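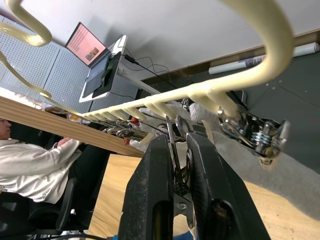 A cream plastic hanging rack and its row of little hooks.

I gave up my dryer last winter. It quit in December, the repair quote came to 700 dollars, and I thought, well, my grandmother managed. So I bought rope, a folding rack and far too many clips, and I've been air drying everything since - towels, sheets, the dog's blanket, all of it!

The first month was rough. My towels came out like roof shingles and the jeans took two days in the back bedroom. Then I learned to give everything a good hard snap before hanging it (my shoulders have never been better) and to put a small fan on the floor, pointed up.
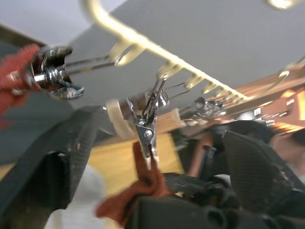

I also got picky about spacing. A hand's width between shirts makes a huge difference, and heavy things go at the ends where the air moves. My neighbors on Kofler Street swear by hanging shirts upside down, from the hem, and I have to admit they're right about the shoulder bumps.
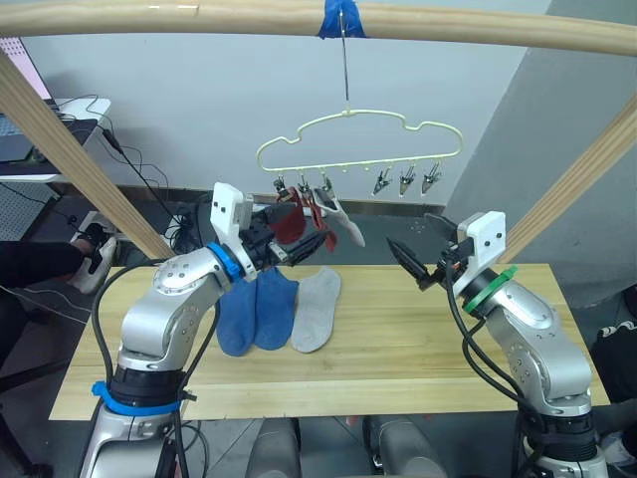 What about rainy weeks?

I cheat. The Gedard laundromat is two blocks away, and I'll run the sheets through a dryer there and read a magazine. Everything else waits by the window. Socks take the longest, so they go up first, toes down, and I leave them alone till morning.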